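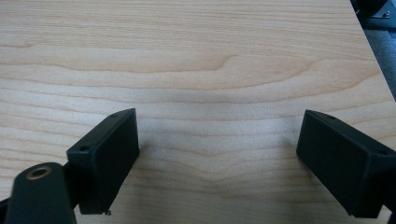 Gandalholm Table & Finish Board > Everyday Furniture > Refinishing

Topic: Pale veneer dining table, oil or water-based?
Started by plumcrate

plumcrate
Posted 8:14 pm
Hello everybody, I have been reading along since the spring and finally made an account, so please be gentle with me. We inherited my aunt's dining table and I would love to use it instead of keeping it under a quilt the way she did for most of my childhood. It has a veneered top, pale and a bit creamy, and my husband thinks maple but he also thought the piano was maple and it was not. The old finish has gone tacky at the end where she sat, and there are two white rings from cups.

My question is what to put on it once the old stuff is off. I love how light it is. My brother-in-law did his oak table with an oil-based poly and it's lovely but it went the color of maple syrup inside a year, and I really don't want that. On the other hand I have read that water-based finishes look like plastic wrap. We eat at this table every night with two kids and a grandfather who will not use a coaster, bless him.

Budget is modest. I have a random orbit sander I've used exactly once, on a porch swing.

Thank you in advance!

hobnailharry
Posted 8:41 pm
Welcome plumcrate! Glad you came out from under the quilt too.

Put the sander back in the closet. I mean this kindly. If it's factory veneer it could be thinner than you'd ever guess, and a random orbit with a coarse disk will go through it at the edges before you've got your ear protection settled. I did precisely that to a sideboard in my first year and I still have it, and I still put a plant on the spot.

Use a stripper, the gel kind, a plastic scraper, and patience. Then hand sand lightly with 220 and stop as soon as it feels even.

For finish I'd go water-based. It stays close to the color you see when the bare wood is wiped down with mineral spirits, maybe a touch paler.

Tormod Vik
Posted 9:02 pm
I will be the other voice, as usual. Harry and I have been having this argument for years and his wife has asked us to stop doing it at dinner.

Water-based on a pale wood is fine if what you want is for it to look like it did in the showroom. To my eye it goes a little cold. Maple especially has a lot going on in it, all that ripple, and an oil finish brings it up so you notice it from the doorway. I have a coffee table in hard maple with four coats of wiping varnish and yes, it has warmed. It went from the color of cream to the color of a good butter, over a long time, and I like it better every October when the low sun gets in under the porch roof and hits it.

I do agree about the sander.

plumcrate
Posted 9:10 pm
Oh dear, I can see this is a religious matter. Tormod, butter sounds nice. Is there something in between butter and plastic wrap?

saltbox_june
Posted 9:33 pm
There is! Dewaxed shellac first, the blonde kind, one thin coat, and then water-based over the top. The shellac gives you the warmth and the water-based gives you the toughness. I've done three tables and a church lectern that way. Make sure the can says dewaxed, or the top coat may not stick and then you will be back here in tears (I was).

I buy the Garkent flakes and mix my own but the canned kind is perfectly good if it's fresh. Look for the date on the bottom of the can. Old shellac stays gummy forever and I have a suspicion that's what's wrong with your aunt's end of the table, although hand oils and furniture polish will do it too.

hobnailharry
Posted 9:47 pm
June's way is a good way. I'd only say that it's one more step for a first-timer, and shellac dries fast and shows lap marks on a big top. If you do it, thin it more than you think, use a folded cotton pad, go end to end with the grain and do not go back to fix anything. The urge to go back and fix something has ruined more tabletops than red wine.

wrenandpost
Posted 10:20 pm
I'd disagree with the whole lot of you and say hardwax oil. I run a small rental place up by Prillusberg with 4 dining tables in it and they get treated like workbenches. With poly, once it's scratched you're looking at redoing the top. With hardwax oil I buff out the bad spot after breakfast and it's in use again that weekend. There are versions with a tiny bit of white in them made for pale woods and they keep the color very close to raw.

Grandfathers without coasters are the exact reason I switched.

Tormod Vik
Posted 10:31 pm
Hardwax oil on veneer, though? My worry is the upkeep. Each time you abrade it back you are taking a whisker off something that was only whiskers to begin with.

wrenandpost
Posted 10:38 pm
I use a white pad, it barely touches the wood. Two of my four are veneer. Six years now and I haven't gone through. But I grant you I'm careful, and I don't let the guests near the pads.

saltbox_june
Posted 10:44 pm
My trouble with the hardwax is hot dishes and vinegar. I had a salad dressing incident. Could have been the brand, it was Sundqvist, the older formula, and I hear the newer one is better, but it left a cloudy patch that took me a week of evenings to talk down. Wren, do you put anything under your serving dishes?

wrenandpost
Posted 10:52 pm
Cork trivets, everywhere, like a rash. So perhaps my tables aren't the fair test I was making them out to be.

plumcrate
Posted 7:05 am
Good morning, and my goodness, thank you all. I read this out loud over coffee and my husband is voting for June and my father-in-law is voting for leaving it alone.

Two follow-ups. First, how do I tell whether it's maple? Does it matter? Second, is there a way to try these before I commit? The underside isn't veneered with the same stuff, I checked with a flashlight, it's plainer and darker.

hobnailharry
Posted 7:29 am
It matters a little. Maple and birch can look like cousins, and once they're pale and finished I've been wrong plenty of times from a photo. Fine, even pores you can hardly see, a silky look, sometimes a wavy figure or a pointed cathedral pattern where the leaf was cut flat. Birch will do much of that too. They both take clear finish the same way so I wouldn't lose sleep. What you'd want to be careful of is stain, because both of them blotch terribly, and you weren't planning on stain. Please don't start planning on stain.

For testing, does the table have a leaf? People always forget the leaf. It's probably standing behind a door somewhere.

plumcrate
Posted 7:36 am
THE LEAF. It's in the hall closet behind the ironing board. I had completely forgotten it. It's never been used that I know of, so it's lighter than the rest.

Tormod Vik
Posted 8:15 am
Then you have a wonderful thing, which is a sample of what the top looked like when it was new. Turn it over and see whether the underside matches. If it does, tape it off in strips, one finish per strip, and leave it by a window for a couple of weeks. I would do wiping varnish, plain water-based, June's shellac sandwich, and the hardwax. Write on the tape. You will be sure you'll remember which is which and you won't.

One word of warning, the leaf and the top may never match perfectly even after stripping. Light gets down into the wood itself, past the finish. If it bothers you, leave the stripped leaf out in the sun for some days and it will catch up partway.

dovetailed_dan
Posted 12:48 pm
Just going to say that with kids and nightly use I'd put a catalyzed lacquer on it and be done. Have a shop spray it. Got mine done for not much more than I'd have spent on cans and pads and sorrow.

hobnailharry
Posted 1:02 pm
Dan, she said modest budget and she wants to do it herself.

dovetailed_dan
Posted 1:11 pm
She didn't say she wants to do it herself, she said she owns a sander. Worth a phone call, that's all. I'm on post 1,464 here and I think about a thousand of them have been me saying worth a phone call.

plumcrate
Posted 1:30 pm
Dan, it's a fair point! I do think I want to do it myself, though. My aunt would have had a fit at the idea of a stranger carrying it down the front steps. But if I make a mess of the leaf I'll be making that phone call.

The underside of the leaf is close, not perfect, a little more streaky. I've taped it into four strips. Father-in-law has asked for a fifth strip with nothing on it, to represent his interests.

saltbox_june
Posted 2:16 pm
Give him his strip! You'll want a bare one to compare against anyhow. And set a wet cup on every one of them overnight once they've cured, him included. Water-based needs longer than the can lets on, I give it the better part of a month before I trust it with a hot plate.

Oh, and save the gel stripper for a day when you can have the windows open. Even the mild ones give me a headache by the second round.

Tormod Vik
Posted 4:50 pm
Please come back and tell us which strip the family likes. Harry and I have a pie riding on it.

hobnailharry
Posted 5:03 pm
Rhubarb. And if it comes out hardwax, Wren gets the pie.

Page 1 of 2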